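Small Things Hour: how I keep earbuds, chargers and other tiny stuff from taking over

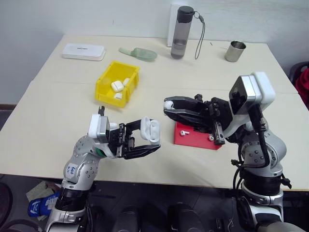 I have a theory that the smaller a thing is, the more of your life it eats. Nobody in my house has ever lost a couch. But earbuds? Earbuds vanish on a daily basis, and if it isn't the buds it's the case, and if the case turns up it's got one bud in it and a crumb of granola. So a while back I started doing what I call small things hour, and I've had enough people ask me about it that I'm finally writing it up.

The short version is that I clear a table, gather every small gadget in the house and sort the lot in one go. It takes me less than an hour now (the first time took most of an evening, and I found a set I'd replaced twice).

Use a light table if you have one

White earbuds on a pale table aren't the easiest thing to see, I'll grant you, but a dark wood table with a busy grain is worse once you get to the black ones and the little rubber tips. I like a plain light surface and then a bright tray on top of it for the loose pieces. Red is great. Anything white jumps right out at you on red, and you're not patting around with your hand hoping.

If you've pushed two tables together to get more room, watch the seam! I lost a silicone tip down mine for two weeks. A strip of masking tape along the crack fixes it for the afternoon and peels right off.

One bin for cases, one tray for buds

When I first tried this I threw everything in one basket and just made a smaller version of the junk drawer. What works for me is keeping the cases and the buds apart until the matching starts. Cases go in an open bin, the kind with a slanted front so you can see in without tipping it. Mine is a yellow plastic one that used to hold screws in my dad's garage. Buds go flat on the tray, spread out, never piled up.

Flat is the important part. Stack them and they roll into each other and stick (the magnets are stronger than you'd think), and then you're peeling two lefts apart and wondering where the rights went.

Open the case first, then pick up the bud

I used to hold the bud in one hand and try to thumb the lid open with the other, and that's how I've dropped most of the ones I've dropped. Flip the lid all the way back, hold the case upright, then bring the bud to it. If it's the right one it drops in with a little click. If it sits crooked, don't push. Turn it around, try the other side, and if it still won't go you've probably got the wrong set.

Look for the tiny L and R on the stem before you do any of this. On some of ours the letters are so faint that I need my phone flashlight. I gave up on one pair and put a dot of red nail polish on the right one, well clear of the holes and the charging contacts. It's held up since February.

Clean while you're at it

You've got everything out, you may as well. My kit is a dry soft toothbrush, a wooden toothpick, a microfiber cloth and a few cotton swabs. The toothbrush does the mesh - hold the bud with the mesh facing down so whatever comes loose falls away from it. The toothpick is for the groove around the lid hinge, where pocket lint goes to live. Go gently around the metal contacts, a dry swab is plenty.

Silicone tips come off and get a wash in warm water with one drop of dish soap. Then they need to dry all the way before they go back on. I leave mine on a paper towel overnight. Please don't run the buds themselves under the faucet. My brother-in-law did, and he'd like that part of the story left out, so I'll stop there.

Label the cases

This was the real game changer in our house, where five people own nearly identical white cases. I tried stickers and they went fuzzy around the edges in a couple of weeks. A reader named Brijesh Mathur wrote in with a much better idea: he puts a thin strip of colored washi tape on the bottom of each case and swaps it out when it gets grubby. Every person gets a color. It comes off clean and it doesn't block the charging port. Thank you, Brijesh, you've saved us a lot of yelling up the stairs before school.

What to do with the leftovers

There will be a bud with no case and a case with no buds. I give them a jar on the shelf, and they get until the next small things hour to find their other half. You'd be surprised how often it works! Coat pockets, the dryer filter, between the car seat and the console, inside a pillowcase. If the jar's still got something in it after that, it goes in the electronics recycling. Don't put them in the kitchen trash, they've got little batteries in them and those really shouldn't go in with regular garbage.

A couple of odds and ends

Charging cables: loop them loosely and use a bread bag clip. Tight wraps around your fingers kink them right at the plug.

Spare tips: a weekly pill box is perfect, with sizes sorted by compartment. I got mine for 2 dollars.

Pets: shut the door. Our cat considers a single earbud on a tray to be a personal invitation.

Next time I'm doing the battery drawer, and if you have a good way of telling the dead ones from the live ones, leave me a comment, I'm all ears.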